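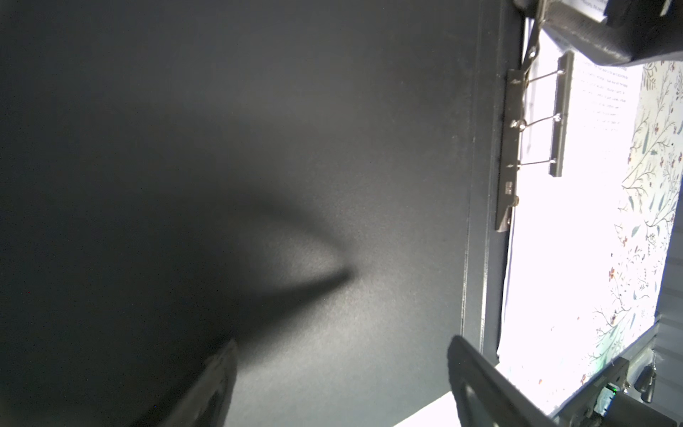

Figura 5.1 – Papel e garra, vistos do pulso do robô.

Capítulo 5
O papel, a garra e quem lá trabalha

Última atualização: maio
Pesquisar neste manual Pesquisar Limpar

Quando se fala de automação pensa-se em soldadura, em paletes, em linhas de montagem. Este capítulo começa noutro sítio: a secretária. Folhas, pranchetas, agrafos. Trabalho miúdo, repetido, mal medido. Durante anos ficou de fora das contas, em parte por ser barato, em parte por ser difícil. Uma folha de papel dobra, escorrega, cola-se à de baixo. Para uma pessoa, coisa de um segundo. Para uma garra de dois dedos, um problema a sério.

O caso que vamos seguir é o da Pernow, empresa de arquivo e expedição documental. 40 pessoas, 13 delas na sala de preparação – é ali que se juntam os maços, se confere a ordem e se agrafa. A empresa pôs braços mecânicos na preparação e deixou as pessoas na conferência. Foi essa a ideia inicial, pelo menos. Na prática a fronteira andou para trás e para a frente durante meses, e é disso que o capítulo trata. 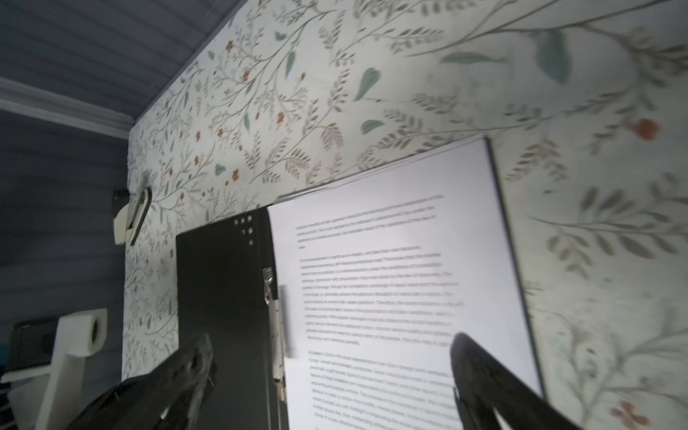 Primeiro efeito, o ritmo. Quem preparava maços à mão parava quando queria: um café, uma dúvida, uma conversa com a colega do lado. Com os braços a trabalhar, a pausa passou a ser marcada pela fila. Nima Kiani, chefe de turno na altura, registou 129 interrupções no primeiro mês, quase todas por folhas mal agarradas. Cada uma pedia alguém. Levantar, endireitar o papel, retomar, voltar à cadeira. O trabalho não desapareceu, mudou de forma e de nome. Passou a chamar-se «assistência» e demorou a entrar na descrição de funções (voltamos a isto na secção 5.3, salários e categorias).

Segundo efeito: o saber. Quem mexe em papel há vinte anos sabe coisas que nunca escreveu. Como separar duas folhas coladas, que lado do maço bater na mesa, quando desconfiar de uma página. Na Pernow esse saber teve de ser dito em voz alta, aos técnicos da Matedbridge, às vezes com má vontade. Compreende-se. Ensinar a máquina que fica com a nossa tarefa é um pedido delicado, e a direção tratou-o como uma formalidade. Erro caro.

Terceiro efeito, menos discutido, o espaço. Mesas mais fundas, cabos, uma zona onde não se mete a mão com os braços em movimento. As pessoas passaram a sentar-se mais longe umas das outras. Houve quem gostasse, houve quem pedise transferência.

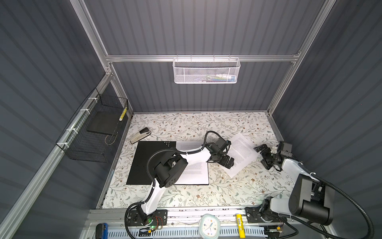
Figura 5.2 – Posto com dois braços. Folha impressa entre as garras, agrafador ao fundo.

Antes de avançar, convém rever do capítulo 4 a diferença entre tarefa e posto de trabalho. Vai fazer falta. As secções seguintes comparam a Pernow com a Asadi, que fez o contrário e automatizou primeiro a conferência. Os quadros de horários estão no fim do capitulo.

5 comentários 13 partilhas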